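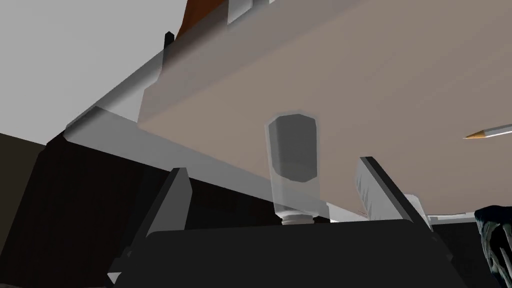
Small factories, big month!

I've been reading the Ralby county business survey over breakfast and I can't put it down. Factory orders rose again in April, and the smaller shops did best of all — places with 20 people on the payroll, the kind you drive past without noticing. Grolus added a night shift! 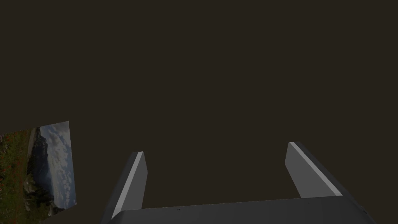 Stores and restaurants had a slower time of it, and I'd love to see the next survey ask them why. It covers 144 firms now, so there's plenty to dig into. I'm starting on the wage tables Thursday.

3 comments · 11 shares

© Vasanthi Dissanayake | Contact | Back to top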